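2025-08-31
Vokwood Tenants' Services, Program Office
3 min read

Progress report to the Fundau Foundation: Tronda Road laundry and drying rooms

This report covers the second grant period of the Tronda Road project, which pays for the repair and reopening of the shared laundry and drying rooms in the four blocks managed by Vokwood. It follows the headings agreed with the Foundation at the start of the grant.

Work completed

The rooms in Blocks A and B are open. Both have new floor drains, new lighting and replacement extractor fans. The room in Block C was handed back by the contractor, Yusof Building Services, at the end of the period, and residents may use it once the electrical certificate has been issued. Work in Block D has not started. The delay was reported in our last letter and comes from a leak in the riser above the room, which falls under the building owner's responsibility and not under this grant.

The four blocks contain 575 apartments. Of these, 67 have no connection for a washing machine, and the households living in them were given first choice of booking times. A paper booking sheet is posted outside each open room. An online system was considered, but residents at the spring meeting asked for paper, and we have kept to that decision.

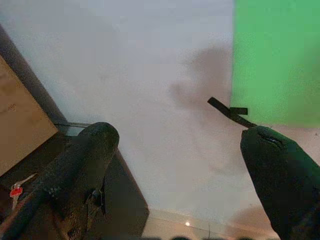 How are residents charged for using the rooms?

Each wash is paid for with a token bought at the Vokwood office, and use of the drying room is included in the price. The charge covers water, power and routine servicing. It does not pay back any part of the grant.

Spending

Spending on Blocks A and B closed slightly under budget. The balance was moved to Block C, where the old subfloor had to be taken up – a cost that the first survey did not foresee. We asked the Foundation for approval before making this transfer and received it in writing. An amount of up to $900 remains in the line for signs and printed notices. We propose to use it for translated instructions, as several households have told the office that the present ones are hard to follow.

Difficulties

Noise has been the main complaint. Residents living directly above the Block A room reported vibration in the late evening, and closing time there was moved one hour earlier. Rubber mounts have been fitted under the machines. Complaints have dropped but have not stopped, and the office is keeping a log.

Lint filters are also not being cleaned as often as they should be. A reminder has been added to the booking sheets.

Next period

We expect to open the Block C room in October. For Block D, the owner has promised a repair date for the riser – we have not yet received it. If no date is confirmed by the time of our next report, we will ask the Foundation to extend the grant period for that room only, with no change to the total amount.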